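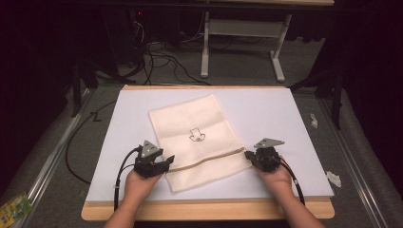
A cream cloth bag with a small black drawing, on a white sheet.

Bags made of cloth! What are they, and why do they wrinkle?

Cloth is made of threads. Lots and lots of threads, going over and under each other – that's called weaving. Pull a thread out of an old rag and look at it close up. Tiny hairs! Those are fibers. Many cream colored bags are cotton, and cotton comes from a plant. Fluffy white stuff, grows in a pod called a boll.

So why wrinkles? Fibers bend when you fold them or squash them. Some stay bent. Look for the creases near the top of our bag. Little ripples too.

How to flatten a bag:
Lay it on a table.
One hand on each side.
Pull gently – not hard, you'll stretch the seam.
Smooth from the middle out to the edges.
Still wrinkly? Ask a grown-up about the iron.

What's a seam? It's the line where two peices of cloth are sewn together. Find one on your shirt. Now find 3 more. (Armpits count.)

And the drawing? Pictures on cloth are often printed with ink. One way is a screen with a shape left open – ink gets pushed thru the open part, screen comes up, done.

Try it: draw your own bag picture. Use only 2 shapes, a boxy one and a curvy one. What did you make? A boat? A hat? A bug named Tuna?

Words to know: fiber, weave, boll, seam, crease.

Written by Sudheer Venkataraman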